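Stundport amplía a viviendas particulares la recogida de demostraciones para su modelo de manipulación textil

Julio de 2024

La empresa de automatización Stundport ha puesto en marcha la segunda fase de Trerosex, su programa de recogida de demostraciones humanas para el aprendizaje de tareas de manipulación. La fase anterior se desarrolló en un local de pruebas con mesas normalizadas y dejó un conjunto de 1010 demostraciones validadas. La nueva se realiza en viviendas habitadas y se limita, por ahora, a operaciones con prendas y ropa de cama: coger, extender, doblar y apilar.

El procedimiento prescinde del brazo robótico durante la captura. El operador trabaja con pinzas de mano de dos dedos, equipadas con cámara, y ejecuta la tarea como lo haría el efector final de un robot. De cada secuencia se extraen la trayectoria de la pinza en el espacio, la apertura de los dedos en cada instante y la imagen de la cámara. Con esas tres señales se entrena una política que después se transfiere a un manipulador fijo de dos brazos, instalado en el laboratorio de la compañía.

Según Fermín Valdebenito, responsable técnico de Trerosex, el cambio de entorno responde a los resultados obtenidos con el primer conjunto de datos. «El modelo doblaba bien una toalla sobre una mesa gris con luz cenital. Con la misma toalla sobre una colcha estampada perdía el borde», señala. La pérdida de contorno entre tela y fondo fue la causa de fallo más frecuente en las pruebas internas, por delante de los errores de fuerza y de los agarres con doble capa.

La recogida actual se hace en 8 viviendas. El protocolo establece que el mobiliario no se mueve y que los objetos presentes en la habitación permanecen donde están. Tampoco se fija la iluminación: las sesiones se graban con la luz disponible, natural o artificial, y el dato se anota en la ficha de la sesión junto con la superficie de trabajo y el tipo de prenda. En los dormitorios la superficie de trabajo suele ser la propia cama, cuya blandura introduce un problema que no existía en la mesa – el plano de apoyo cede al presionar y la altura de contacto varía de un punto a otro.
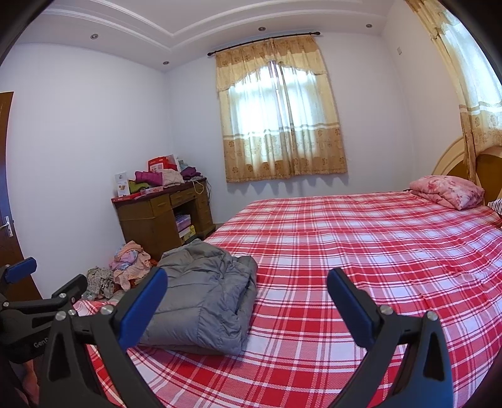
Pinza de mano con los dedos abiertos sobre una cama con sábana de cuadros y una pieza acolchada gris doblada, durante el trabajo de recogida.

Las piezas acolchadas forman una categoría separada dentro del protocolo. A diferencia de una camiseta o de una funda de almohada, conservan volumen después del pliegue y tienden a recuperar parte de la forma cuando se retira la pinza. El operador debe mantener el cierre hasta que el pliegue se estabiliza, de modo que la duración del contacto pasa a ser una variable relevante para el entrenamiento. En las prendas finas esa variable apenas aporta información y el modelo de la primera fase la ignoraba.

También cambia el criterio de agarre. En tejido fino la demostración se considera correcta si la pinza toma el borde con una sola aproximación. En piezas con relleno se admite un segundo intento, siempre que quede registrado dentro de la misma secuencia y sin interrumpir la grabación. Valdebenito explica que los intentos corregidos se conservan de forma deliberada: «Una secuencia en la que el operador falla, abre y vuelve a entrar contiene la recuperación. Si la eliminamos, el robot aprende a cerrar y no sabe qué hacer cuando ha cerrado en vacío».

Las demostraciones se revisan en dos pasos. El primero es automático y descarta las secuencias con saltos en la estimación de la trayectoria, un defecto habitual cuando la cámara se aproxima demasiado a una superficie de color uniforme y se queda sin puntos de referencia. El segundo es manual y lo realiza un equipo que no ha participado en la captura. Los revisores marcan el inicio y el final de cada operación, asignan la etiqueta de tarea y comprueban que el estado final corresponde al descrito en la ficha. Una secuencia con la prenda doblada en un sentido distinto del previsto no se rechaza, pero se reetiqueta.

El tratamiento posterior corre a cargo de Mamano, la plataforma interna que Stundport utiliza para sincronizar los registros y generar los lotes de entrenamiento. La versión en uso incorpora una corrección del desfase entre la imagen y la lectura de apertura de los dedos, que en las primeras grabaciones domésticas alcanzaba los 70 milisegundos. La compañía atribuye ese desfase a la escritura en la memoria del equipo portátil y afirma que las sesiones afectadas se han podido recuperar sin repetir la captura.

La coordinación de los operadores se lleva desde el centro de Conceição, donde se imparte la formación previa. El curso cubre el calibrado de las pinzas, la colocación inicial respecto a la superficie y la velocidad de ejecución. Este último punto es el que más correcciones exige. Un operador con práctica tiende a acelerar y a encadenar operaciones, lo que produce movimientos que el manipulador del laboratorio no puede reproducir dentro de sus límites de velocidad articular. El protocolo pide una pausa breve entre el final de un pliegue y el inicio del siguiente, con los dedos abiertos y separados de la tela.

En materia de privacidad, los residentes firman una autorización por habitación y pueden retirar el material antes de que entre en el conjunto de entrenamiento. Los fragmentos en los que aparecen rostros o documentos legibles se procesan para ocultarlos. El resto de la habitación se conserva sin alteraciones, incluidos los objetos ajenos a la tarea. Stundport sostiene que ese contenido de fondo es parte de lo que se quiere obtener y que difuminarlo reduciría la utilidad de los datos.

La evaluación se hará con 9 tareas fijadas de antemano, entre ellas el doblado de una prenda acolchada, el extendido de una sábana bajera y la separación de dos prendas superpuestas. Cada tarea se probará sobre superficie rígida y sobre superficie blanda, y con telas de fondo que no figuran en el conjunto de entrenamiento. Como referencia se utilizará el modelo de la primera fase, sin reajuste. La métrica principal será la tasa de tareas completadas sin intervención; el tiempo de ejecución se publicará como dato secundario.

Valdebenito es prudente en cuanto al alcance. La política resultante seguirá dependiendo de un manipulador anclado y de una cámara en posición conocida, y no contempla el desplazamiento por la vivienda ni la búsqueda de prendas. «Estamos resolviendo lo que ocurre entre la pinza y la tela. Llegar hasta la tela es otro proyecto», indica.

Queda pendiente, además, el problema de la transferencia. La mano humana compensa de forma inconsciente la flexión de la muñeca y las pequeñas variaciones de presión, y parte de esa compensación no queda recogida en las señales registradas. El equipo ensaya la incorporación de un sensor de fuerza en la base de los dedos, aunque el peso añadido resulta apreciable en sesiones largas y obliga a revisar el equilibrado de la herramienta. Por el momento, las capturas domésticas continúan sin ese sensor, y las pruebas con él se limitan al laboratorio.

La recogida en viviendas seguirá abierta hasta diciembre. Stundport prevé entregar entonces una primera versión del conjunto a los grupos universitarios con los que mantiene acuerdos de colaboración, acompañada de las fichas de sesión y de las herramientas de lectura. La empresa no ha decidido todavía si habrá una versión de acceso público ni bajo qué licencia se distribuiría.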